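Home Posts About Old Stuff Contact

19 July 2019
by Osaze Chukwu

Filed under: Getting Around, Moaning

Learning to drive at an age when you should know how

Ok quick one, I have a bus in a bit and yes I am aware of the irony.

Started lessons again. Third instructor. The first one moved away, the second one I'm going to be polite about, and now there's Vernon Gagnon, who has a little blue hatchback and a flask of soup. Soup in July. He puts it in the door pocket and it clunks on every left turn, so now I think of left turns as soup turns and I can't stop.

Why now. People keep asking. The job at Stalter moved out past Pultdale and the bus only goes there if it feels like it. Two changes, and the second one is a shelter with no bench, and if the first bus is slow you've missed the other and that's you standing there reading the same poster for a dentist. I did a whole winter of that. Then my sister moved too, further out the other way, and I worked out I'd seen her baby 3 times. Decided that night. Booked the permit test on my phone in bed.

Written part was fine. Studied on the bus, passed with a couple wrong, both on parking on hills. I still couldn't tell you which way the wheels go. Toward the curb? Away if you're pointing up. I think. Don't quote me.

The driving part though. Ok.

What I thought would be hard — other cars, highways, big trucks. What is hard — my own feet. Also looking far enough ahead. Vernon says this every single lesson, look up, look further, look where you want to be. I look at the hood. I look at the bit of road right in front of the hood like it's going to be taken away. And then the car goes all wobbly down the lane and he says "where are your eyes" and I say "in my head Vernon" and he has some soup.

When I do look up it works, which is annoying. The car just sort of goes straight. No idea why. It's like carrying a full cup, if you stare at the cup you spill it.

Other things I've learned so far, no order:

Mirrors are set for YOU. I drove my cousin's car round a parking lot years ago with her mirrors, she's five foot nothing, and spent the whole time looking at the back seat.

You can brake too gently. I didn't know this. I was rolling up to stop signs like I was sneaking up on them and the guy behind thought I was going through.

Everyone behind you is furious. Or they're not and it just feels like it. Vernon says most people are thinking about lunch.

Sun visor. It moves to the side window!! I'm a grown adult.

Right on red still scares me. I know I'm allowed. I sit there. Someone beeped at me on Zeltthorpe last week for the full length of a red light and I just waved at him, which in hindsight may have looked sarcastic.

And the money, ugh. I'm not going to do the full sums here but I've put 289 dollars in since I went back to it, and that's with Vernon doing me a deal on the long lessons. Chiamaka Uzor at work learned from her dad for nothing in a field. I don't have a dad with a field. I've been skipping the takeout on payday and telling myself every noodle is ten minutes of parallel parking.

Parallel parking by the way. Fine until there's a second car. One car, lovely, I could do it all day. Put another one behind the gap and my brain leaves. I got in once, properly in, close to the curb and everything, and Vernon said "good, now get out again" and I was stuck in there going back and forth till a lady came out on her steps to watch. She had a coffee. She stayed for all of it.

Bad lesson last time, wich is partly why I'm writing this. Stalled at the lights (yes it's a stick, it's what he has, I know, I KNOW) and then stalled again, and the light went round, and I got hot in the face and forgot the whole order of things. Clutch, gear, gas, whatever. He didn't say anything for a bit. Then he made me drive to the quiet end of Adebisi and do starts. Just starts. Go, stop, go, stop, the whole length of it and back. Dull as anything. By the end my leg was shaking but I hadn't stalled in ages, and I drove us home by the main road and didn't think about my feet once until I was parked.

So. Test is in September. If I pass I'm driving straight to my sister's, windows down, baby gets a honk. If I don't pass I'm still going but on 2 buses and in a mood. Yetunde Afolabi has offered to sit with me for practice between lessons, brave woman, she's got an automatic so it's cheating a bit but the looking part is the same. Planning to do early mornings before it gets busy. Will report back. Maybe. I said that about the sourdough.

If anyone has tips for the clutch leg please leave them below, mine aches going up stairs. And hills, tell me about the wheels on hills, I've looked it up 7 times and it falls straight out again.

Gotta run, bus. 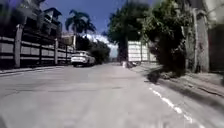 Fikri Siregar
Downhill, wheels toward the curb. Uphill with a curb, away from it, so it rolls back and the tire catches. No curb, toward the side of the road both ways. And slide your seat forward a notch for the leg, mine hurt for weeks and I'd been reaching for the clutch with my toes the whole time. Good luck in September!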